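Table-clearing arms at home: tips after a month with the Skemus kit
February, by Aleksandra Czarnecka

Quick one this week, deadline for the workshop page is noon and I still have the bench to wipe down. A lot of you wrote in about the Skemus tabletop arm kit. Arm, two-finger gripper, little wrist camera, software. You rent it or buy it, they set it up, it tidies a table. Sort of. Had it a month. Notes below, in no order.

Price first. 3000 to buy, with the setup visit. Rental is by the month and they'll haggle. Filtitz does a similar service and threw in the clamp for free when I asked, but their phone line is hopeless. I left two messages and got a call back about a different customer's dishwasher.

Clamp it to something that doesn't move. My folding table was a mistake. Every time the arm swung out the whole thing shivered and the pick went wide. Moved it to the big table, problem gone.

If you have two tables pushed together, get them level. Even a small lip will catch the fingertips when it goes low for something flat. I shimmed mine with folded cardboard. Fine so far.

Sponges are the best thing to practice with. Squashy, light, won't roll, doesn't matter if they get pinched hard. Start there. Then cups. Thin plastic cups need the grip force turned way down or they buckle. Setting 8 was too much for mine, go lower and creep up.

Clear stuff is hard for the camera. Clear cups, clear bottles, clear lids. A strip of masking tape round the outside helps a lot. Ugly but it works. Don't use the shiny kind.

Light from the side beats light from overhead. A glossy tabletop throws glare straight back up. I turned off the ceiling lamp and put a desk lamp off to the left and teh missed picks dropped right away.

Cables. Get them off the table or teach it to leave them alone. There's a "keep out" box you can draw in the app, draw it bigger than you think. It got hold of a charger lead on my second evening and dragged a mug along with it. Mug survived.

Clean the finger pads!! The manual puts this on the last page and it should be on the first. Textured pads pick up every crumb going. Once they're loaded they slip, and they leave bits on whatever they touch next.

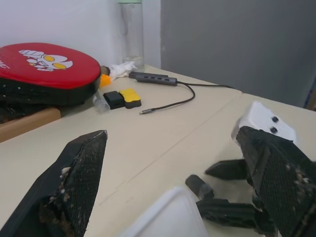 Old toothbrush, dry, brush along the grain of the texture, then a barely damp cloth. Corners and edges are where it packs in. No dish soap, it leaves a film. No solvent either, Skemus told me it lifts the glue. Do it before every session if there's been food on the table, otherwise once a week is plenty.

Spare pads: the official ones are dear. Jateck sells a sheet you cut yourself, took me one try to get the shape wrong and one to get it right. Trace the old pad on paper before you peel it off.

Tissues, don't bother. It'll pinch one, lift it, drop it half way. I just bin them by hand.

Save your settings. Mine got wiped by an update and I had to redo the table corners, the keep out box, all of it. Export the file, put it somewhere sensible.

Would I keep it? For the workshop side, sorting small parts into trays, yes. For clearing up after supper I'm quicker with my own two hands, and so are you. Rental for a month and then decide is what I'd do. Ask for the pad set to be included, they said yes to me and I hadn't even finished the sentance.

Next time: drawer runners, and that Oei wax everybody keeps mailing me about.

Comments

Puspita Sutanto
The toothbrush works great on mine too. I use a soft one, the stiff bristles were fraying the pad.

Aisyah Ngau
Does the masking tape have to go all the way round? My cups get used for drinks after and I hate peeling it.

Aleksandra Czarnecka
Aisyah, one strip facing the camera did it for me, as long as the cup's standing up. If it's on its side you want it all round.

Fereshteh Yazdani
We went with Filtitz and nearly 100 picks in it started squeaking at the joint. They swapped it, took a while. Agree about the phone line.

Last updated: February, 4 pm (fixed the bit about solvent)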